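Kiltitance opens home safety grants to renters

Renters in Kiltitance can apply for the town's home safety grants starting in October, under a change the town council approved Wednesday night. Until now the program has been open only to people who own the home they live in.

The grants pay up to $500 per household for small changes that make a home easier and safer to get around in. Grab bars, stair rails, brighter entry lights, new door hardware and nonslip flooring are all on the approved list. Larger jobs such as ramps, widened doorways and walk-in showers are not covered and will stay under the county's separate loan program in Skondalow.

The council set aside enough money for 300 grants over the coming year. Half will be held for renters until the end of March. After that, any money left goes into one pool and applications will be handled in the order they arrive.

Renters will need a signed form from their landlord before any work is done. The form lists the items to be installed and says whether they stay in place when the tenant moves out. An earlier draft would have let landlords ask tenants to remove everything at their own cost. That section was dropped after several people at last month's public meeting spoke against it. Under the final version, fixed items stay with the building, and a landlord cannot keep any part of a deposit on account of work paid for by a grant.

Landlords cannot apply for the money themselves. They also cannot raise the rent during a current lease on the grounds that the work was done. The town attorney's office told the council that a rent increase at renewal would be hard to tie to a grant, and the council left that question alone.

The program began 2 years ago as a trial in the Bekska neighborhood, where many of the houses are older and have steep front steps. It was later opened to homeowners across town. According to a staff report, around 59 percent of last year's money was spent, mostly on stair rails and bathroom grab bars. The report said the office regularly turned away callers who rented, and that few of the homeowners who asked about the program went on to finish the paperwork.

The application has been cut to a single page. Applicants no longer have to get more than one price for a job, as long as the work is done by a contractor on the town's list. Hoekstra Home Repair, which did most of the work during the Bekska trial, is on the list again, and other local firms have until the end of the month to sign up. People who want to do the work themselves can be paid back for parts with a receipt, but not for their time.

Grab bars are the one exception. They must be put in by a listed contractor, and the town will check them before it pays. The rule has been in place since the trial and was not changed.

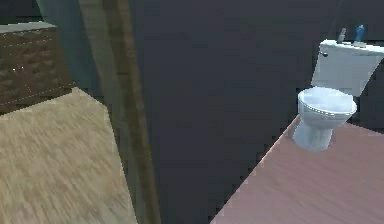
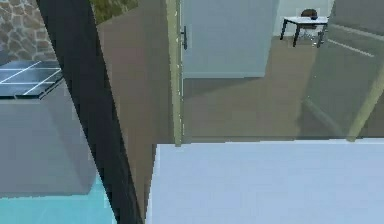
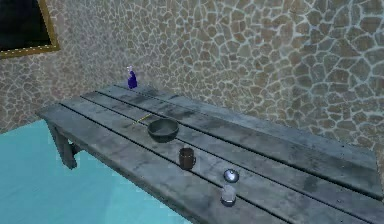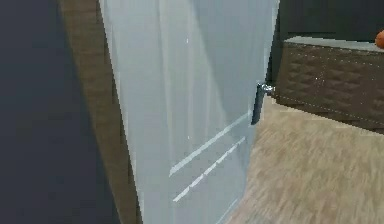

Door hardware was added to the approved list this year at the request of the county health office, which had asked for it during the trial as well. The grant covers the cost of taking off round knobs and fitting handles that can be worked with an elbow or the side of a hand. A metal lever like the one on the pale gray-blue door in the last picture is the type that qualifies. Inside and outside doors both count, and there is no limit on the number of doors in one application so long as the total stays within the grant. Apartment entry doors that open onto a shared hallway may need a fire-rated handle, and tenants are asked to check with the building's management before ordering parts.

Nonslip flooring is also new. The town will pay for strips, pads and rug backing, along with the removal of loose flooring that has become a trip hazard. It will not pay for new carpet or tile laid for looks. Staff said they expect some disagreement about where that line falls and will ask for a short written note when a request is unclear.

Council members spent most of the discussion on income limits. One proposal would have kept the grants for households below the county's middle income. It failed on a close vote, with members who opposed it saying that checking incomes would cost too much staff time for grants of this size. The council did agree to look at the question again when the first full-year report comes in next fall.

Applications will be taken online and at the front desk of town hall. Paper forms will also be available at the Kiltitance library and at the Bekska community center, and staff at both places can make copies of leases and receipts for free. Most applicants should get an answer within three weeks.

People who have already had a grant may apply again if they have moved to a different address in town. Work finished before an application is approved will not be paid for.

The next council meeting will take up the winter parking rules, which were moved off Wednesday's agenda when the grant discussion ran past 10 p.m.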